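Most of the clothes I have thrown away in my life were not worn out. They had a split seam, a tired collar, a missing button, and I had lost patience with them. I think shops that sell clothes should have to mend them too, at a fair price and for a set number of years, and I think most of us would use the service if it were there.

The usual reply is that people can mend things themselves. Some can. My mother could turn a collar in an evening, but she had been taught at school and she owned a machine. I was taught neither sewing nor darning, and I am past fifty. Telling people to pick up a needle is fine advice for those with a free evening and decent eyesight. It does nothing for someone on shifts with three children.

The other reply is cost. A plain top can be had for less than a sandwich and a coffee, so why would anyone pay to have one repaired? I take this seriously. When I moved to Tamham there were two alteration shops on the high street and both have gone. The last one charged £7 for a hem, and people stood at the counter and said they could buy new for that. They were right.
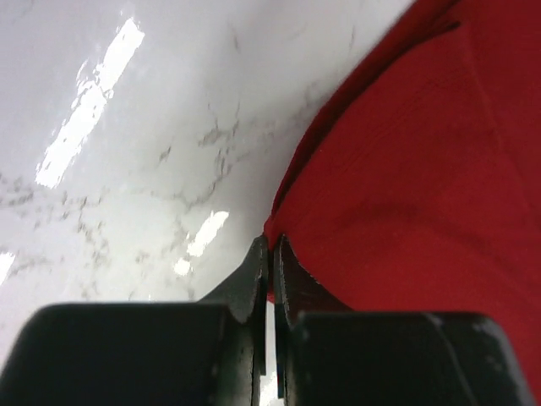

But the price on the ticket leaves things out. The council pays to collect what we throw away, and we pay the council. Charity shops pay to get rid of what they can't sell. The one where I help with sorting puts aside about 100 bags in a busy month, and a good part of what is in them has one small fault. If the maker had to carry some of that cost, the cheap top would be a bit less cheap and the repair would look more sensible beside it.

It can be done on a small scale already. Zoltán Medve runs a repair counter at the back of Stiltance, the workwear shop by the station. He takes in anything the shop has sold, and he told me he did 249 repairs last year, mostly zips and pockets. The shop doesn't make money on him. It keeps him on as customers come back, and they tend to buy something while they wait.

Workwear is the easy case, I admit. A good jacket is worth saving. T-shirts are harder. The cloth is thin, the collar goes first, and a neat repair to a neckband takes longer than people expect.

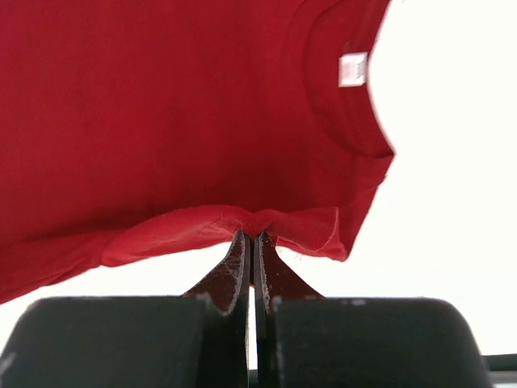 *A plain red crew-neck with a ribbed collar.*

Even so, a neckband can be replaced if the shop keeps the right ribbing in stock, and only the seller is in a position to do that. A high street mender can't hold every shade of red. A chain that has ordered thousands of the same shirt could put a few rolls to one side.

I would start with the larger chains, those with 500 staff or more, and leave small shops out of it for now. Set the period at two years for basics and longer for coats. Let them send the work out to local menders if they don't want to do it in the building, and print the repair price on the label next to the washing instructions.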